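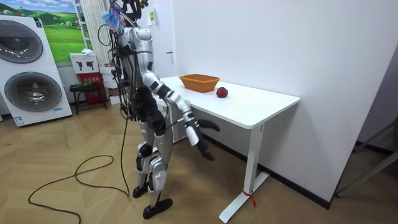

One reader wrote in to say that an evening class would never get her speaking, and that she had learned more from her landlady in a month than from any textbook. She may well be right. I still signed up again, and the new term started last week.

Print this page | E-mail this page

Mon 5 August

This is my second language course at Kuveo. The first was beginner Spanish, which I finished in November with a workbook full of verb tables and not much nerve. The new one is called Everyday Conversation and meets twice a week for 80 minutes. The fee is the same as before, and the book, Ríos, costs extra. I bought mine used and the answers to the first 3 units were already filled in, some of them wrong.

The level test was short. You talk to a teacher, then write a paragraph about your week. I wrote about the bus. They put me in the middle group, where most people understand more than they can say.

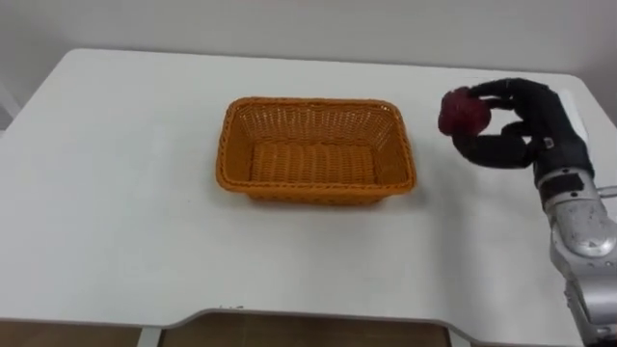
Orange basket on a white table.

We spend the first half of each class in pairs. Last time the task was to call a dentist and change an appointment. I got the day right and the hour wrong, and my partner wrote it all down as I said it. The second half is listening. The recordings are fast, and the teacher plays them 2 times before we see any text.

I looked at Erkent as well, but their classes start at four and I don't get off work until five. If you are choosing between the two, ask to sit in on a class first. Kuveo let me do that free.

Homework for Thursday is a phone message to a neighbor. I have written mine and now have to say it without the paper.

E-mail this post | Print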